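Sobre a Cirkine

A Cirkine presta serviços de controlo de higiene a cozinhas coletivas: cantinas escolares, lares e refeitórios de empresa. A atividade começou em Rorkercombe, com 2 técnicos, e passou em agosto para as instalações atuais, com laboratório próprio de 800 m².

O trabalho de campo consiste na recolha de amostras em superfícies, utensílios e águas de lavagem. Cada visita segue um plano acordado com o cliente – pontos de colheita, periodicidade, limites de aceitação – e dá origem a um relatório no prazo de cinco dias úteis. 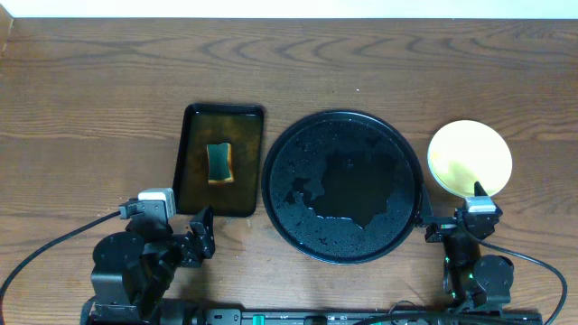 Os resultados ficam arquivados no sistema Jostov e podem ser consultados pelo cliente a qualquer momento. À data de 3/1/24, o arquivo continha 1.134 relatórios. As não conformidades são classificadas segundo a escala Juhl, de uso interno.

Direção técnica: Iolanda Siqueira
Métodos e calibração: Arnar Nørgaard

A formação de manipuladores é contratada em separado. Pedidos de proposta devem indicar o número de refeições diárias e a área da cozinha.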